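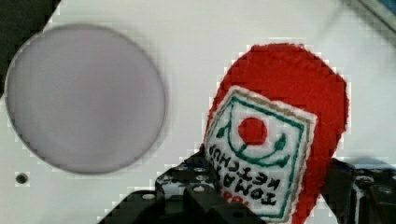

Handeo 5 pick-and-place planner, reviewed

February 22, 2023

The sales page for Handeo promises that you type in what you want moved and the software sorts out the rest. I have read that sentence on a good many sales pages. We ran it on a white arm with a two-finger gripper, over a table set with a plate, a mug, fruit in a bowl and a soft toy ketchup bottle, and I came away less cross than I expected, though I wouldn't pay full price.

Setup took most of a morning. The calibration tool wants 77 poses and gives no hint of which ones it disliked, so if the result is poor you start over. Dritar, which we used before, at least shows you the bad ones.

Grasp choice is the best part. It offers a ranked list, and the top pick was usually one I'd have chosen myself. Soft things are another matter. The planner treats a plush toy as if it were a solid block, and the closing force is one slider for the whole session, so you end up setting it for 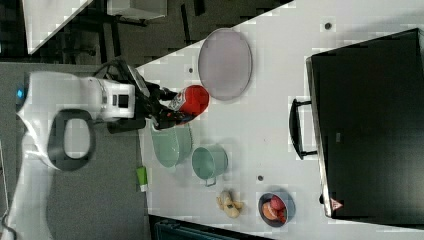
whatever is hardest to hold and hoping the rest can take it. Jacobs lets you set force per item. I can't see why Handeo doesn't.

Path planning is slow near big obstacles. With a large black appliance on the table, the planner sometimes gave up and wrote "no path (1001)" in the log. The manual lists that code and tells you to try again. Trying again did often work, which makes me trust it less. Prarnelov's free planner is fussier to set up but says which joint is in the way.

The licence is 55 pounds a month per arm, and the simulator is extra. 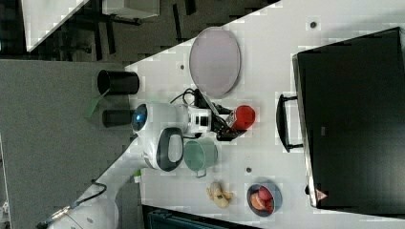
Can you use it without the simulator?

You can, and we did, but every change gets tested on the real arm at low speed, so allow plenty of time and keep a hand near the stop button.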